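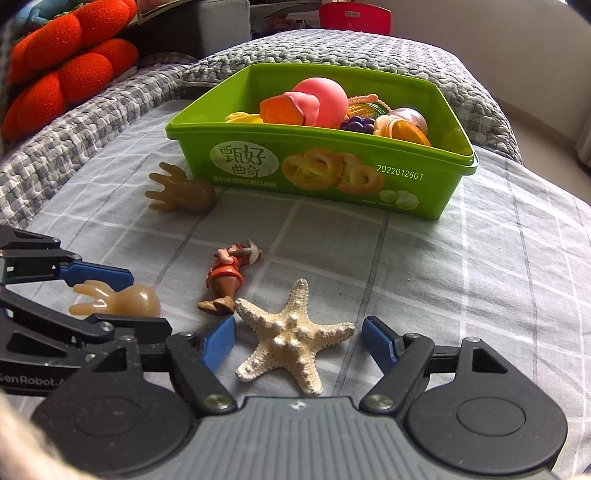
Recording of the toy pickup task started with the two hand-held grippers, and most of the meeting was given to how that work is going. Ursina Kälin reported 300 usable takes so far against the 700 promised to Losa. The small flat pieces are the slow part. With the starfish lying between the open fingers, the demonstrator has to bring both blue pads down level with the sheet before closing, and new people tend to close too early. The octopus toys are soft and give fewer problems, but their short tentacles can end up folded under a pad.

Minutes, Verbeke demonstration group
Tuesday, November 8, 2022
In the chair: Bogdan Bednarek
Notes: Ursina Kälin

1. Minutes of the last meeting
Agreed with one correction. Item 4 should say that the remote control trials are run from the Venora office, not the workshop.

2. Hand-held recording
Discussion of the figures given above. Bogdan asked if the green container should stay in the same place for every take. Ursina said it is moved between sets and kept still within a set. Agreed to keep it that way, and to turn it so the printed front does not always face the demonstrator.
It was also agreed that both hands should be used in every take. One gripper may hold a toy while the other lines up on the next one. Takes where one hand rests for more than 6 seconds will be marked and left out of the main set.

3. Bedding
The gray sheet bunches up when a finger drags on it. Bogdan suggested a hard board underneath. Ursina would like to keep the soft surface, as Losa asked for home settings. Left as it is until December.

4. Remote control
The operator at Venora can do the same task through the arm, but takes are about twice as long. The delay on the left side is still there - new cable ordered. No remote takes will be counted toward the Losa total for now.

5. File names
Take 1778 was saved twice under different task names. The Lultosora upload tool accepted both. Ursina has removed the second copy and will write to their support desk.

6. Actions
UK: one-page note for new demonstrators on when to close the fingers.
UK: list of takes with a resting hand.
BB: fit the cable and repeat the delay test.
BB: ask Losa if they want the figurines sorted apart from the play food.

7. Next meeting
First week of December, same room. Bogdan to send the date.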